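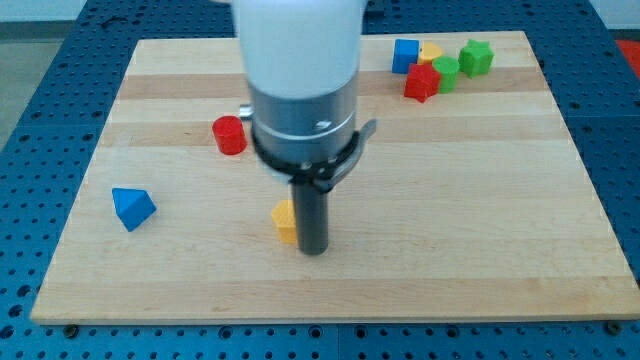 Trondero Shape Block Set with Striped Board

Brusley Classroom & Workbench
Home > Tabletop > Sorting & Shapes > Trondero

Blocks only: $53
Blocks + board: $80
In stock. Ships in 10 working days, sometimes sooner if Nithin is in that week.

Small plastic shape blocks, bright primary colors, and a light wood board to put them out on. Sold together or blocks on their own. Board on its own, please email, we do have a few.

Quick overview

Small solid-feeling blocks, simple shapes. Yellow five-sided one is the one everybody asks about, it stands upright by itself and you can tell it from across the table. Slightly matte on the faces so they don't glare under strip lights. The older set was shiny and we got a lot of complaints.

Board is light wood with paler and darker tan bands running across the width. Butcher block look. Straight clean edges. Screws down at the corners so it stays where you put it.

What it's for

Sorting, naming shapes, naming colors. Pick and place practice. Hand exercises. Copy-the-layout games (one person sets it up, the other one matches it). People also use the board just as a flat work surface, fine by us.

The board

Sanded to 400 grit, then oiled. Feels smooth, not slippery. Bands vary a bit from board to board because it's wood, so please don't order two and expect them to match. If you need two close ones say so in the order notes and Ute Schwerdtfeger will go through the stack.

The stripes are handy for lining things up. Put a row along one band, next row along another. Saves taping lines down.

Screw holes come ready drilled. Dark screws in the bag. They sit in the top face near the edge, so keep the blocks in from the corners if you want everything flat.

Mounting it

Works on a peg table, the blue perforated kind is what we use here. Also works on a plain bench if you don't mind putting holes in it.

Set the board down where you want it, leave a strip of table showing on the near side so you have somewhere to rest your wrists.
Line the corner holes up with the pegboard holes. On some tables they wont line up exactly. Shift the board, don't force it.
Put all the screws in loose first. Then tighten.
Hand screwdriver. Not a drill, we've replaced enough split corners.

Can't screw into your table? Non-slip mat underneath (Drernia mat, see Accessories). Holds ok for light use. Little kids will still push it about.

Blocks

Plastic, colored all the way through, no paint to chip. Mixed shapes, mixed colors. Straight sides, flat ends, so most of them can be stood up or laid down. Standing is harder and makes a better exercise once people get bored.

Spares: single blocks can be bought, choose shape and color in the drop-down. If your shape isn't in the list it's out of stock, not discontinued.

Small parts. Not for children under three.

Cleaning

Blocks: warm water, dish soap, dry on a towel. No dishwasher, they warp.
Board: damp cloth, wipe it dry straight away. Dont soak it. Bit of mineral oil when it starts looking dull. Take it off the table first if you're oiling, otherwise the oil gets down round the screws and sits there.

Marker comes off the blocks with rubbing alcohol. Marker on the wood is there for good, pretty much. Light sanding might do it.

In the box (blocks + board)

Board
Blocks in a drawstring bag
Screws
Folded sheet with layouts to copy

No screwdriver, no mat, no table.

Changes to this page

24/02/2024: new board finish. The old varnished one is gone. Old varnished boards still fit the same holes so you can swap without moving anything.
The Faulkner storage tray is back as an accessory, was missing since December.

Questions we get

Does the board come in a darker wood?
Not right now. Tried it, the blue blocks got lost on it.

Can I get all one color?
Yes, buy as singles. Costs more than the set, sorry.

Will the old blocks mix with these?
Same sizes. The shine is different, you'll notice.

Is the board food safe?
Not sold for that. Please don't cut on it.

Customer notes

"Bought for the therapy room. Board hasn't moved once since we screwed it down. Would like more spare pentagons in the bag." Ifigeneia Tsolakis

"Good colors, easy to see on the pale wood. Bag is a bit small, had to fight it." Khải Tôn

"Board arrived with a rough spot on one edge, they sent a new one and told me to keep the first." Tegan Grimshaw

Returns

Unused, in the bag, send it back within the month. Boards that have been screwed down we can't take back unless something is wrong with them. Photo of the problem helps alot.

Schools and clinics: purchase orders ok, put the PO number in the notes box and not in the address line.

See also
Drernia non-slip mat
Faulkner storage tray
Spare screws (bag)
Single blocks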